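Leltmont Demonstration Collection: Frequently Asked Questions

Last updated in March by Daiane Cordeiro, who got tired of answering these by email. If yours isn't covered, ask at the desk or write to the collection team.

The current set is the garment set. Mostly shirts, mostly hangers, and more of both than you would think one room could hold.

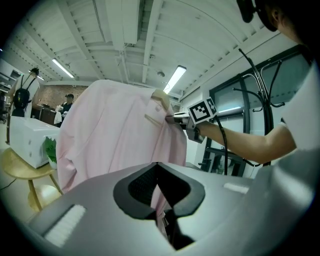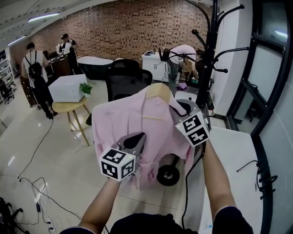

What am I being asked to do?

Household jobs, one at a time, with a gripper in each hand instead of your fingers. You pick up a shirt, you get it on or off the hanger, you put it where the task card says. Each go is called an episode. The learning system gets the episodes and tries to work out what you were up to.

Do I need to know anything about robots?

No. Colton Chisholm knows a great deal about robots and his shirts end up on the floor. Rosimeire Barbosa spent 16 years in a dry cleaner's and her episodes are the ones we show to visitors.

What are the cubes with the black squares on?

Markers. They let us work out where each gripper was and which way it was facing. Please don't hold the gripper by the cube, hang it up by the cube, or wipe the cube with anything from the kitchen. If one gets knocked, even slightly, tell Ho-yin Hsiao before you carry on. He would much rather recalibrate than find out three days later.

How long is a session?

Two hours, with a break in the middle. Most people manage more than 11 usable episodes before the break and fewer after it. Forearms get tired. You can stop whenever you like and you are paid for the full session regardless.

How fast should I go?

About the speed you'd go at home if someone you slightly wanted to impress was in the next room. If you go very slowly the model learns to dither. Rushing is worse, and also you will pull a button off.

I dropped the shirt. Do I start again?

Pick it up and keep going, unless it has landed somewhere you can't reach without putting a gripper down. Drops followed by a decent recovery are useful to us and get their own label. Drops followed by swearing are useful too, but we don't keep the sound.

Can I drop it on purpose?

Please don't. Tarcísio Guimarães reviews everything and says he can always tell.

Can I use my hands just for the fiddly bit?

No. The fiddly bit is what we're after. If the collar really won't go over the hanger, try from the other side, and if it still won't, finish the episode and mark it as failed. A failed episode is a perfectly respectable thing to hand in. An episode where a thumb comes to the rescue has to be thrown away.

Why are there other people wandering about?

They're working. Several of us share the room and homes have people in them, so we don't clear everyone out before you start. Walk round anyone who is mid-episode and don't chat to them until they've lowered their grippers. Mind the cables on the floor as well.

Why is there so much furniture in the way?

An early set was collected in a nice bare room. The policy trained on it did beautifully in the nice bare room and went to pieces when somebody moved a chair in. We now leave things about and shift them between sessions. If you find something has moved since last time, it was meant to. Probably.

Does it have to be the same shirt every time?

The task card tells you which one. You'll get the same shirt for a run of episodes, then a swap. We need variety in cloth, size and starting position, so try not to lay it out in the same neat way each time. Rosimeire finds this instruction painful.

How many episodes do you have?

The garment set stood at 1354 accepted episodes when this page was last changed. Ho-yin would like more. He has never been heard to say anything else.

What gets an episode rejected?

A marker out of view for too long, usually behind your own elbow or a sleeve. Starting before the tone. Forgetting to press stop, which has given us one very long recording of somebody eating lunch. Doing a different task from the one on the card, however well.

What should I wear?

Anything comfortable with sleeves that won't flop over the grippers. Take off bracelets and large watches.

Will my face be in the recordings?

It may be, in somebody else's. Faces are blurred before anything leaves the building. The consent form has the full wording and Daiane has spare copies.

Can I see what the robot does with my episodes?

Yes, we run trials most afternoons from four o'clock and contributors are welcome. Keep your expectations modest. It has got quite good at collars and remains deeply puzzled by cuffs.

Can I keep a shirt?

No.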